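4.2 Fingertip Comparison on Garments

The wrist view in Figure 3 was recorded with the Voser handle during the garment trials.

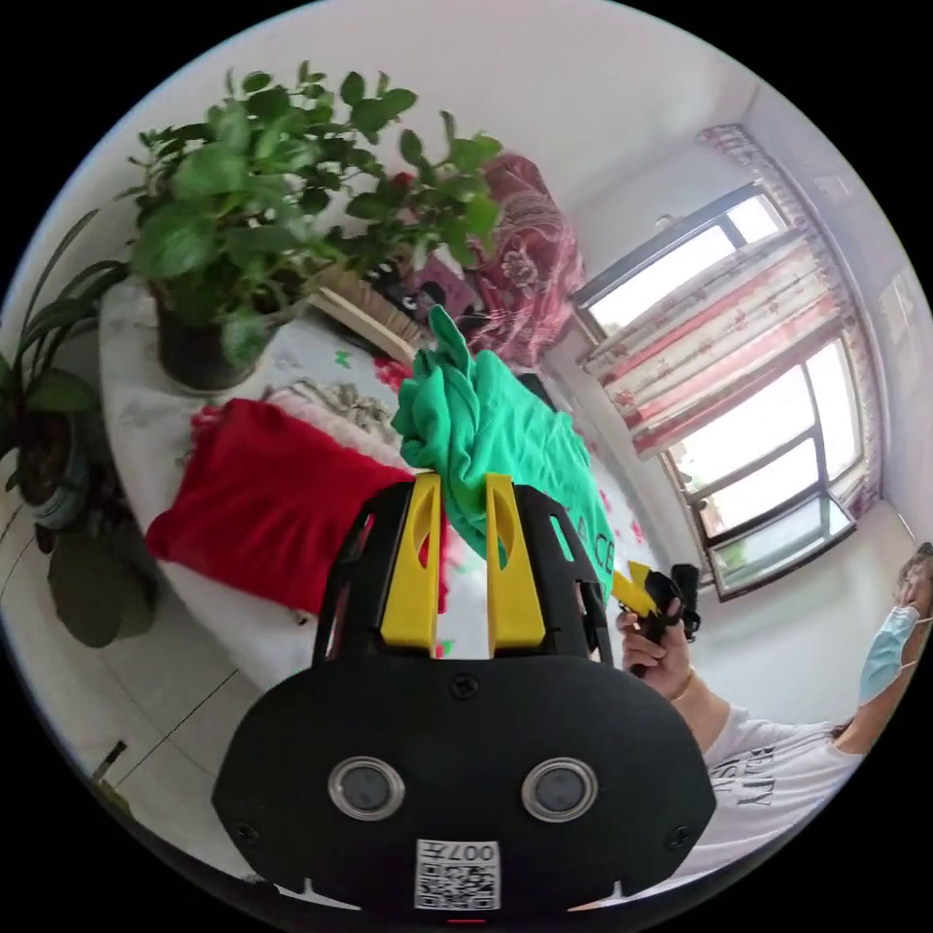 Figure 3. Wrist view from the Voser handle, with a green t-shirt held between the two slotted yellow fingers. A second hand-held gripper is visible at right.

4.2.1 Procedure

Two finger sets were compared on the same handle: the Janness plate, which has an elongated slot, and the Madigan plate, which is solid. Each set was used for 500 grasps on household fabrics, divided evenly among t-shirts and folded cloths. Operators were told to close on the cloth once and lift straight up. A grasp was scored as a failure if the fabric left the fingers within 2 seconds of the lift. All trials took place in furnished rooms in daylight, with no change to the lighting or the tables.

4.2.2 Results

The slotted plate failed on 14 grasps and the solid plate on 32. Most failures with the solid plate came from thin shirts picked up near a hem, where the fabric slid out sideways. Folded cloths gave little trouble to either set.

Camera coverage was a separate concern. A bunched garment rises above the fingertips and hides part of the table behind it — a problem for the Zollis controller, which estimates the next grasp point from the wrist view alone. The wide field of view kept the surroundings visible on both sides of the cloth, and tracking was lost in only one session. That session was repeated under the supervision of Mortimer Iwasaki and is included in the totals given here.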